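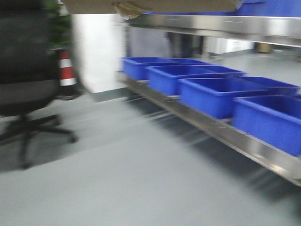 # Getting a storage room back in order

Most storage rooms go bad the same way. Things get put down near the door because there's no obvious spot for them, and after a year the back half of the room is hard to reach. The tips below come from sorting out one room at home and, later, the stockroom at the shop where I work part time. They apply to a garage or a basement as well.

## Before you move anything

Set aside one full morning. Two short evenings don't work as well, since you spend half of the second one figuring out what you were doing in the first.

Clear a patch of floor outside the room and lay down an old sheet. Everything comes out onto the sheet, one shelf at a time. Don't empty the whole room at once unless you have help and good weather.

Have these ready:

- a roll of masking tape and a thick marker
- trash bags
- a damp cloth and a dry one
- a tape measure
- a box for things that belong in another room

The box matters more than it sounds. Without it you will walk a screwdriver to the kitchen, notice the dishes, and be gone for half an hour.

## Shelves

Wipe each shelf while it's empty. For metal, warm water with a drop of dish soap is enough, then dry it right away. Scouring pads leave scratches. If there's tape residue, rub in a little cooking oil, leave it for ten minutes, and wash it off with soap.

Check that the unit stands level. Put a marble on the shelf and see which way it rolls. Adjustable feet turn by hand once the weight is off them. On a shelf without feet, a folded piece of thin plastic under the low corner will hold up better than cardboard, which flattens over time.

Look up the load limit for your unit before you fill it. It is usually given per shelf and assumes the weight is spread out. Paint cans and jars of nails go on the lowest shelf, and light, bulky things go on top. Tall units should be fixed to the wall, especially with children in the house.

## Bins

Buy bins after you have sorted. I bought mine first and ended up with a stack that was too deep for the shelf by less than an inch. Measure the depth of the shelf, and measure the bin at its rim, where it is widest.

Open bins suit things you use every week. Lidded ones are for holiday decorations, spare bedding and anything that mice or dust can get at. Ita Lenihan, who ran the stockroom before me, kept one bin on every unit empty. I thought it was a waste of space until the first time a delivery came in early.

Label the front of the bin and also the shelf where it lives. That way a bin that's out of place shows up right away. Masking tape is fine for the first few weeks while you're still changing your mind. Write what's in it, in plain words: "extension cords," "furnace filters." Avoid "misc."

## Cardboard boxes

Cardboard is good for moving and poor for keeping. It takes up damp from a concrete floor, and silverfish like the glue. If you have to store things in it:

- keep the box off the floor, even if it's only on two strips of wood
- tape the bottom seam twice
- don't let a box stick out past the shelf, where shoulders will catch it
- flatten empty ones the same day

Keep original boxes for electronics until the return period runs out, then recycle them unless you expect to move.

## Floor and chairs

Sweep before you mop. On a smooth sealed floor use very little water — a wrung-out mop and a clean bucket. Black scuff marks usually come off with a pencil eraser or a dab of baking soda on a wet cloth.

Office chairs tend to get sent to storage when they squeak. Try tightening the bolts under the seat first. Hair and thread wound around the casters can be cut with small scissors and pulled out with tweezers. Most casters pull straight off the base if you need to get at the axle.

## Keeping it that way

Tae-yang Yeo at the shop put a sheet of paper inside the door with a pencil on a string. Anyone who takes the last of something writes it down. We have used the same system at home since February, and it has saved us from buying a third box of furnace filters.

Walk through the room once a month with a trash bag. Five minutes is plenty. Check the bottom shelf for damp while you're there, and move anything on the floor back to its spot or out of the room.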